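Senport Play Library
Progress report to the Dervishi Fund
Sorting and Stacking strand, second period
February 2022

Prepared by Mateja Zupan, strand lead

1. Where we are

The short version is that the strand is running, the money is mostly where we said it would be, and the purple pieces have been found. Readers of the last report will remember the purple pieces. They were in a biscuit tin in the Jorwood branch, under the biscuits.

To recap for anyone new to the file, the grant pays for a set of tabletop sorting and stacking activities which families can use at our two sites and, from August, borrow and take home. Each activity is meant to fit on an ordinary kitchen table, survive being sat on, and be explained in fewer words than it takes to describe the rules of snap. We have managed the first of these throughout. The second depends a good deal on who is doing the sitting.

2. The ladder

Most of this period went on what we have ended up calling the ladder, although the original application calls it a "modular colour-bounded placement environment". I wrote that phrase and would like to withdraw it.

The ladder is a row of square outlines made from thin flat strips and laid on the table. You put blocks in the squares. In the first version each square was a separate mat, and families spent most of a session lining the mats up, nudging them with an elbow and lining them up again. Blagoje Matić, who does our making and mending, suggested joining the squares so that neighbours share a side. This was so plainly right that we held a meeting to see whether anything was wrong with it. Nothing was, and we finished early.

The insides of the squares are left open, so the table shows through. We did try filling them in. The filled squares looked handsome and nobody under five could find a block of the same colour once it was lying on one. They have been retired to the drawer with the laminated instructions.
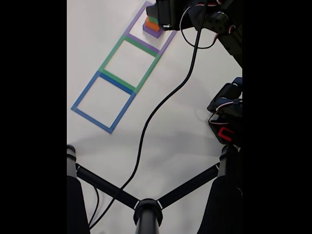 The joined ladder on the white table, with blue, green and purple squares in a row and a small stack in the purple one.

We settled on a white table for sessions after a period of using the brown one, on which every colour looked slightly unwell. The white one shows every crumb and pencil mark, and the wiping rota has been adjusted accordingly.

3. What people do with it

The activity sheet offers three games. In the first, a block goes in the square that matches it. In the second, blocks move up the ladder one square at a time, on a signal from whoever is being bossy. In the third, you build a stack in one square without the stack touching the sides.

The third game was an afterthought, put in to fill the bottom of the sheet, and it is the only one that most families play. I have stopped being hurt by this. The matching game lasts a few minutes, after which somebody places an orange block in the purple square to see what the adults will do. We have learned to do nothing. Mixed stacks are now allowed, and the sheet has been reworded to make it sound as though they always were.

Stacking near a corner is much harder than stacking in the middle, a fact discovered by the older children and passed on as a dare. We would like to make something of this in the home version, possibly with a second sheet. Parents at Jorwood have asked for a version for two players. Parents at the main site have asked for a version for no players, which can be left out on the table while they have a cup of tea.

4. Numbers

The target for visits across the whole grant was 1000. The door book stands at 2377. Before anyone at the Fund gets excited, I should say that the door book records everyone who comes in while a session is on, including those who came to return a jigsaw and those who came to use the lavatory. Signed session sheets give a firmer figure of 212 families, and I would ask you to use that one.

We have 6 complete ladder sets. The application promised more by this point. The shortfall is down to the strips, which our first supplier cut to lengths that were close to one another without being the same. A square with four nearly equal sides is a surprisingly upsetting thing to look at. Gukden have since taken over the cutting and their strips match.

5. Money

Spending on materials is over the line and spending on printing is well under it, chiefly thanks to the instructions getting shorter with each draft. We ask permission to move the printing underspend across to blocks. Blocks leave the building in pockets, hoods and, on one occasion, a trombone case. Replacements were budgeted as though we were dealing with a more honest public.

Staff time is on budget. Blagoje's hours ran over while he was redoing the corners and have since come back down. Room costs at Jorwood are unchanged. The heating there is also unchanged, as anyone who attended the winter sessions can confirm.

6. Things that went less well

The storage bags were a mistake. They are exactly the right size for the ladder when it is put away by the person who designed the bag. Everyone else forces it in at an angle and bends a strip. We are moving to flat boxes.

We also promised a family feedback form with a scale of faces from sad to happy. The children coloured in all the faces. As a measure of satisfaction this is encouraging but hard to put in a table, so we now ask the grown-ups two questions at the door and write down what they say.

7. Next period

Blagoje will finish the flat boxes and make up further sets from the Gukden strips. I will write the home sheet and try it on families who have never met us and so have no reason to be kind. Jorwood will keep one set permanently, with its own blocks, in a container that has never held biscuits.

We would welcome a decision on the printing money before the next order goes in. A visit would also be welcome. Sessions are in the front room at both sites, and visitors should expect to be handed a block.

Mateja Zupan
Senport Play Library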